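Right, put the kettle on, because this is going to be a long one. Several of you asked how I got on with changing what I eat in the mornings, and I said I'd do a proper thread when I had a minute. It's nearly nine at night and the house is quiet, so I have a minute.

For anyone new: I work earlies, I've skipped breakfast since I was fifteen, and in September I decided I'd had enough of feeling dreadful by half past ten.

Pear and star fruit, and the turquoise plate.

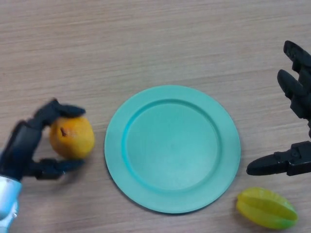
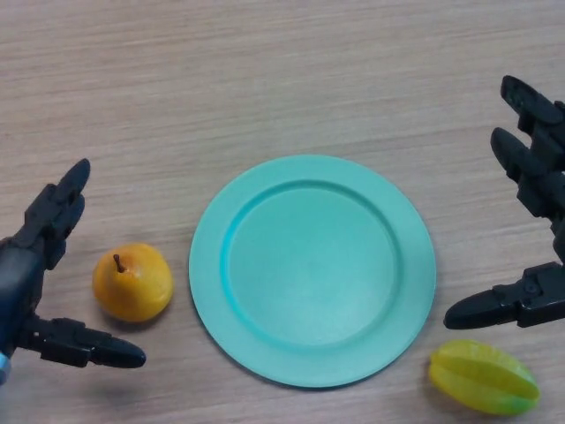

I'll start with how bad it was. I used to leave the house on black coffee and nothing else, and then by mid-morning I'd be stood at the machine on the second floor buying whatever was in slot four. I did that for years and told myself I wasn't a breakfast person. My mum never ate in the mornings either, and I think I just assumed it ran in the family, like the knees. What changed my mind was something very small. I started putting the fruit out the night before, so that it was the first thing I saw when I came in for my coffee. A pear is perfect for this, I've found, particularly one of those squat yellow ones with a bit of orange coming through on the skin, because it fits in a coat pocket and you can eat it walking to the bus.

Before the pears there was porridge, and I should own up to that. I bought the big sack of oats from Grellamell (the shop by the old cinema, for the locals) and I was going to be a porridge person. I lasted nine mornings. I don't mind the eating of it at all, it's the pan. If you have ever come home from a shift to a porridge pan you forgot to soak, you'll know what I mean. The rest of the sack went into flapjacks and my neighbours were very gracious about it.

Then I tried overnight oats in a jar, which half of you swear by, and I do see why! But I have to be honest with my friends and say that I can't face cold oats at ten to five in the morning. Maybe in July. Someone told me to warm them up, and then we're back to washing pans, aren't we.

So now it's fruit first, then toast when I get my break. That's the entire system. I feel a bit silly writing a thread on it, but you did ask.

A few people wanted to know about cost. I keep my receipts in a biscuit tin (I know, I know), and when I went through the tin I'd been to the vending machine 108 times before I changed my ways, and that's only from the months I'd bothered to write it down. Fruit from the market works out a good deal kinder than that, especially if you go late, when the chap on the end starts bagging things up and shouting.

Do buy the odd thing you don't normally have, though. I get bored, and when I get bored I'm back at slot four. Star fruit was my treat one week and I'd not had one since a school trip. You want it more yellow than green if you like it sweet, and you don't peel it, you just slice across and there are your stars. A word of warning which I'd feel awful leaving out: if you have any trouble with your kidneys, leave star fruit alone altogether, and have a chat with your pharmacist if you're not sure.

The app question! Yes, I did try one. It was called Jerneo and it was very cheerful and I lasted 33 days. It wanted me to log everything, including water, and it sent me a little trumpet noise when I'd "completed breakfast". It went off on the bus. I have never put my hand in a bag so fast. It also told me I had 1,366 points, and to this day I couldn't tell you what a point was for.

What has helped far more is a plain old routine. Alarm, kettle, wash, coffee, fruit in the pocket, keys, door. If I sit down I'm lost. I go up Drondlow Lane, and I'm usually finished by the postbox, and the core goes in the bin outside the launderette. It's a lovely time of day, that, with only the baker's light on.

Am I a changed woman? Well, I'm less snappy before eleven, and I've had that from two separate colleagues who didn't know the other had said it. I still have a day here and there where I run out with nothing and end up at the machine, and I've stopped giving myself a telling-off over it.

Next on my list is eggs. My sister makes a sort of baked egg thing in a muffin tin and says they keep for days in the fridge. I have my doubts. If any of you do them, tell me how you stop the bottoms going watery, and whether spinach is worth the bother.

Off to bed now, I'm up at half four. I'll answer replies on my break.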